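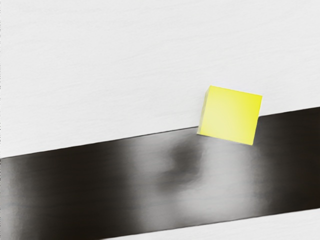
Simulation Faults, Handout 4: the cube that wouldn't stay put

Right, this is the write-up I promised after the lab on 31st January. Bring it with you next time, because we'll be arguing over the log files and I don't want to spend half the session explaining what went wrong again.

The task was meant to be the easy one. Cube and plate on the table, arm comes across, fingers close, cube goes up, cube comes down on the plate. We ran 300 trials overnight on the Rakach setup and the summary in the morning said 136 had failed. My first thought was that I'd broken the camera settings (I had form, after August). I hadn't. Nosipho Mabuza went through the contact logs and spotted that in nearly all the failed runs the wrist force had shot up before the fingers had closed at all.

So the gripper was coming down too low and pushing on the tabletop. In simulation you get a silly number and a cube that pings off sideways. On a real arm you get a protective stop if you're lucky, and a bent finger if you aren't. That's why I'm giving a whole handout to it.
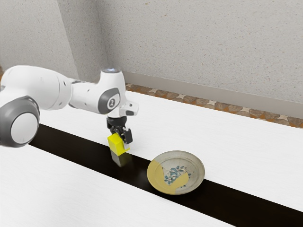 Finding the height error

Have a look at what the cube is sitting near. There's a shiny black strip running across a white table, and the strip reflects things, the cube included. Our height estimate came from the camera, and Begoñe Barroso's hunch was that it was treating some of the reflection as part of the cube. A cube that carries on below the table has its middle in the wrong place, so the arm aims low. She swapped the strip for a matt one, changed nothing else, ran the lot again and got 27 failures. Still not brilliant — but a very different sort of bad.

Two things I'd like you to take from the code. First, there was a force limit in it and it did nothing, as it was only checked once the fingers had closed. I wrote that, sorry! Move the check so it runs all the way down. Second, the table height is a known number in this setup, and we never compared the target with it. One line would have refused every bad descent.

For next time

Read the Hollitz notes on guarded moves, the short section only. Then take any three failed runs from the shared folder, plot wrist force against fingertip height and mark where you would have stopped the arm. Pairs are fine. If your plots come out blank, check you've loaded the wrist file and not the finger one, and if that doesn't sort it, email me or Nosipho before the session.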